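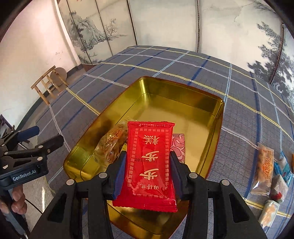 Couldn't you just put all of this on one page, a guest wrote to me in April, and save us both the emails? Yes, fair point. So these are the questions I get about staying in my spare room in Clalbridge, more or less in the order people ask them. If yours is missing, write to me anyway. I like getting mail.

Is it a whole apartment or just a room?

Just a room! I live here too. You get your own room with a door that shuts properly, and we share the kitchen and the bathroom. I know "shared bathroom" scares people off, but I'm an early riser and I'm done in there before 6:30, so most guests never have to wait. If you want total privacy you'll be happier at one of the motels out by the highway, and I won't be offended.

How much does it cost?

280 a week, and that covers everything - water, heat, internet, the washer, the coffee. Shorter stays are fine, but I price them one at a time depending on what's going on that month, so send me your dates and I'll tell you. I don't take a deposit. I did once try charging a cleaning fee and felt weird about it the whole time.

How long can I stay?

Up to 16 weeks. Past that it starts to be a different kind of arrangement with different paperwork, and I don't want to be a landlord. Most people come for a few weeks while they're starting a job or waiting on a lease.

How do I get there without a car?

Take the train to Basbridge and then the bus. The bus ride is 30 minutes if the bridge is behaving and a good bit longer if it's up. Sit on the left side, the river part is lovely. Get off at the library, walk uphill, and turn at the laundromat. The map on your phone will try to send you down the alley behind the laundromat instead, and it does connect, but there's a steep set of steps at the end and you'll hate it with a suitcase.

And if I do have a car?

Street parking, free, no permit. They sweep our side on Monday mornings, so move it Sunday night or you'll get a ticket. I put a note about this on the fridge and people still get tickets.

What time can I check in?

Any time after 3 p.m. If your train is late, text me and I'll stay up. I can do earlier if the room's been free the night before, so it never hurts to ask. On the way out I'd like you packed by 11 so I can get the sheets on the line, but you can leave your bags in the hall and come back for them.

Is the internet good enough to work from?

Good enough for video calls, yes. I switched to Graltel last year after a long grumpy winter with the other company and it's been fine. The signal is weakest at the far end of the hall. If your call really matters, take the kitchen table and I'll go be quiet somewhere else (I'm capable of it, I promise).

Do you provide meals?

No, but there's always something to nibble on. I have a real weakness for little packaged snacks and I buy them faster than I can eat them, so help yourself to whatever's out. Ask me first if you have allergies! Half of what I buy has a label I can't read, and I'd much sooner look it up with you than guess.

For proper groceries, Jaiswal is a short walk down the hill and open late. Their produce is better than the big supermarket's and they sell rice in sensible sizes. You'll have a shelf in the fridge and one in the cupboard. The bottom drawer of the freezer is mine and is full of soup.
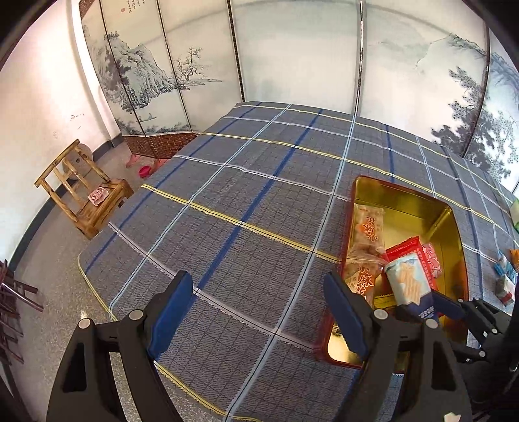 Gray-blue plaid, with the folding screen behind.

Do I need to bring sheets or towels?

Nope. Sheets, two towels and a spare blanket are all included. I change the sheets every week unless you tell me to leave them alone. If you run cold, say so and I'll dig out the heavy comforter, and if you run hot, I've got a fan that sounds like a small airplane but really does work. Bring your own pillow if you're picky. Mine are on the soft side and I've had complaints from both directions.

Can I have visitors?

Daytime, sure, and you don't have to clear it with me. Overnight, please check first. I'll usually say yes for a night or two on a weekend.

Do you have pets? Can I bring mine?

No pets right now, and I can't take yours, sorry. My neighbor downstairs is very allergic and the building shares its vents. I miss having a dog around more than I can tell you, so do show me pictures of yours.

Is it noisy?

Some. The school on the corner lets out in the afternoon and that's loud for a bit. Trash pickup is early. Nights are quiet, except for the freight train, which you'll hear the first night and probably never again. There are earplugs in the bathroom cabinet.

What if I need to cancel?

Just tell me as soon as you know. There's nothing to refund because I only ask for the first week when you arrive. If you leave early I return whatever you've paid ahead for full weeks you didn't use.

Can I book for my mother / my boss / a friend?

Yes, but I'd like to talk to the person who's going to sleep here, even if it's five minutes on the phone. I always mention the stairs. We're on the third floor and there's no elevator, and I want to hear them say that's okay.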